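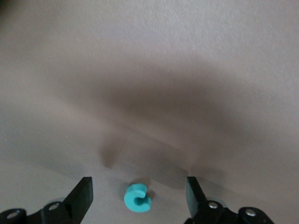
Wie viele Demonstrationen braucht man für eine einfache Greifaufgabe, und lohnt es sich, misslungene Versuche aufzuheben?

Imke Reuter
Hallo zusammen, ich lese hier schon eine ganze Weile mit und traue mich jetzt endlich einmal selbst. Wir bauen in Windholm in unserer Werkstattgruppe an einem kleinen Greifarm, der lernen soll, ein einzelnes Teil vom Tisch aufzunehmen und in eine Schale zu legen. Den Arm führen wir per Fernsteuerung, aufgezeichnet werden das Bild der Kamera am Handgelenk und die Gelenkstellungen. Bisher haben wir 137 Durchgänge, und ich sitze abends davor und weiß nicht so recht, ob das viel ist oder wenig. Außerdem streiten wir uns (ganz freundlich!) darüber, ob die Versuche, bei denen das Teil wieder herausrutscht, in den Datensatz gehören. Ich würde sie ja am liebsten behalten, schon weil so viel Arbeit darin steckt. Wie macht ihr das?

Jannik Nolte
Liebe Imke, schön, dass du schreibst! Für ein einziges Teil auf einem festen Tisch würde ich mit den 137 Durchgängen einfach schon einmal trainieren und schauen, was passiert. Bei uns hat das Modell bei einer ganz ähnlichen Aufgabe mit 169 Aufnahmen brauchbar gegriffen, und bei 300 wurde es richtig angenehm, aber das hängt so stark vom Aufbau ab, dass ich dir keine Zahl versprechen möchte.

Viel wichtiger finde ich, wie verschieden die Durchgänge sind. Man merkt es selbst kaum, aber nach einer Stunde legt man das Teil doch immer wieder an dieselbe Stelle und in dieselbe Richtung, und dann lernt das Modell eben diese Stelle auswendig. Ich habe mir angewöhnt, die Tischfläche in Gedanken in 7 Felder zu teilen und reihum zu gehen, und in jedem Feld drehe ich das Teil auch noch. Gerade bei offenen Formen, einem C oder einem Haken zum Beispiel, macht es einen großen Unterschied, wohin die Öffnung zeigt. Die Finger müssen dann ja womöglich ganz anders ansetzen, und wenn in den Beispielen die Öffnung immer nach rechts schaut, steht der Arm bei der ersten anderen Lage ratlos da.

Zu den misslungenen Versuchen: aufheben unbedingt, aber in einen eigenen Ordner und mit einem Vermerk, was schiefgegangen ist. Beim reinen Nachahmen ahmt das Modell auch das Herausrutschen nach, deshalb gehören sie nicht ungefiltert ins Training. Etwas anderes sind Durchgänge, in denen du danebengreifst, noch einmal öffnest und es dann doch klappt. Die sind Gold wert, denn daraus lernt der Arm, sich selbst zu helfen. Manchmal setze ich die Finger sogar mit Absicht etwas schief an und korrigiere dann in aller Ruhe.

Und noch etwas, das mich viele Abende gekostet hat: die Schatten. Wir haben anfangs nur nachmittags am Fenster aufgezeichnet, und abends unter der Deckenlampe fiel der Schatten vom Arm plötzlich ganz woanders über den Tisch. Das Modell war völlig durcheinander. Nimm also lieber einen Teil der Beispiele bei anderem Licht auf, auch wenn es lästig ist.

Riet Kramer
mehr daten hilft immer. wir nehmen alles mit rein und gut

Florencia Arancibia
Jannik hat das meiste schon so schön beschrieben, da kann ich mich nur anschließen, bei Riets Rat wäre ich dagegen vorsichtig. In Skakdale haben wir das eine Zeit lang auch so gehalten und hinterher mühsam aussortiert. Von mir nur noch eine Kleinigkeit: Schau dir nach jeder Sitzung ein paar Aufnahmen ausschließlich durch die Handgelenkkamera an. Wenn du selbst auf dem Bild nicht erkennen kannst, wo das Teil zwischen den Fingern liegt, kann es das Modell auch nicht. Bei uns verschwand es kurz vor dem Zugreifen regelmäßig hinter einem Finger, und wir haben die Kamera dann etwas steiler gestellt. Danach mussten wir leider neu aufzeichnen, also prüf das lieber jetzt als nach den nächsten hundert Durchgängen. Viel Freude euch in Windholm, und schreib doch, wie es ausgegangen ist!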